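**Weekly cell meeting – humanoid picking setup, Dornalix test room**

Tuesday, June 25, 2019

Chair and notes: Kgomotso Ngubane

**1. Last week's actions**

Spare wrist connector ordered from Clondix, not yet delivered. Tether log moved to the shared drive. The Mamani bench supply stays with us through November. Carried over: written start-up sheet for the night operator.

**2. Tether**

The support rope is to be inspected at the shoulder knot before each start and retied if any strand has flattened. Ngubane wants the slack checked with the robot standing and again with the knees bent, as the two readings have not agreed. The rope is replaced every 1,000 cycles whatever it looks like. Counter stood at 3,666 this morning, so the next change comes at 4,000.

**3. Cable routing and basket carry**
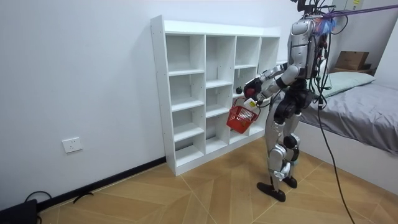
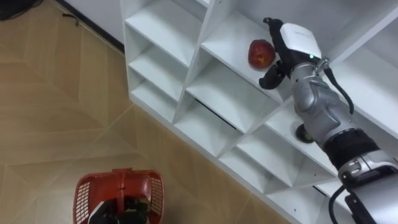
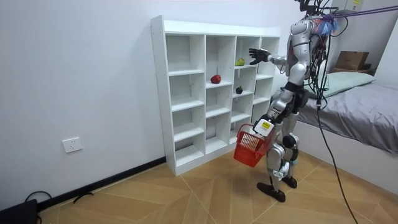 Cable wear was the longest item. The outer jacket on the back bundle has scuffed again at the point where it leaves the torso, and the sleeve fitted after the last repair has slid down. It was agreed to fit a longer sleeve and clamp it at both ends. The single cable that drops past the bed and runs over the floor is a separate problem: with the robot shifting its feet to reach another column, it needs a fixed path. A floor cover will be taped down, leaving a service loop at the waist. The wrist cable is to be tied closer to the forearm, with enough length left for full rotation. No ties over the joint bands.

The basket handle is fine for now. Grip force on the carrying hand stays at setting 2. Raising it was discussed and turned down – the finger tendons were replaced recently and we would like to get through a full service period first.

**4. Calibration**

Shelf position is to be rechecked after any cleaning of the room, even if the unit has not been moved on purpose. Head camera first, then arm reach to the front edge of each board. Burnidmont sent a revised calibration file on Monday. It loads but resets the hand offsets to zero, so the old file stays in use until they answer.

**5. Service schedule**

- Hands: clean and check finger play every 1,000 cycles
- Knees and hips: check fasteners every 2,000 cycles
- Foot soles: wipe before each start
- Back housing: check ports for dust at the same time as the hands

**6. Actions**

- Ngubane: order longer sleeve and two clamps, write to Burnidmont about the offsets
- Day operator: floor cover and wrist cable ties before the next run
- Night operator: review draft start-up sheet

Next meeting same time next week, in the test room if the floor cover is down.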